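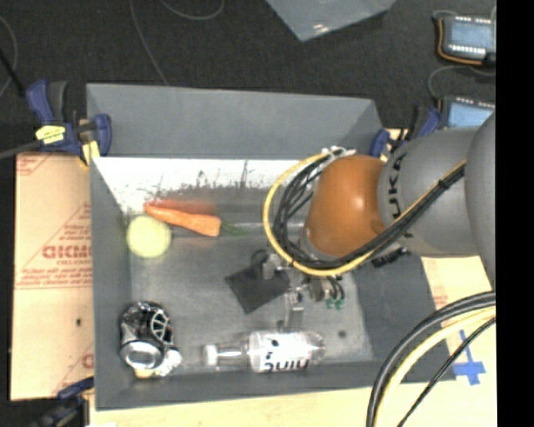 The Clovon cell with the KUKA arm over the bin. A carrot and a clear plastic bottle are among the items inside.

The Clovon cell is a bin-picking workstation at the Okik workshop in Pornetwood. It was assembled by Hendrik Ntuli and Kulap Kaewmanee and is best known among its users for how little it takes to set up, clean and put back into service. Almost everything on it can be removed with hand tools, and much of it with no tools at all!

Layout
The cell is built around a KUKA arm that reaches into a large gray bin from one side. Clamps hold the bin in place, so a worn bin can be swapped between runs. Blue tape on the table surface marks a reference cross, used as a quick check after the bin has been moved. If the gripper finger doesn't come down over the center of the cross, the position is taught again before any picking starts.

Cable dressing
The black cable bundle and the yellow cable run along the outside of the arm and loop generously around the orange joint. The loop is the part of the cell that has been reworked most often, and it repays the effort. Too short, and it pulls at the connector when the wrist turns; too long, and it catches on the bin wall. Ekkachai Rojanasak settled on the present routing after a week of patient trials, with cable ties holding the bundle near the joint. Ties are left loose until the wrist has been turned slowly through its full range, then pulled snug. The arm is powered down and locked out for all work on the cables.

Gripper care
The gripper is inspected every 40 hours of running. The finger is wiped clean, the bracket screws are checked, and the thin tubes are looked over for kinks. A bent finger is replaced, never straightened. Changing one takes 11 minutes with the spare kit, a wonderfully short stop for a part that spends its days poking around among bottles and vegetables.

Test items
Objects are chosen to be awkward in different ways: shiny, clear, round or soft. A standard check consists of 200 picks after any repair and 300 after a change of gripper. The results go into a paper logbook, started in April 2021 and still kept beside the controller.

See also
Nieminen gripper mount
Bin calibration
Cable dressing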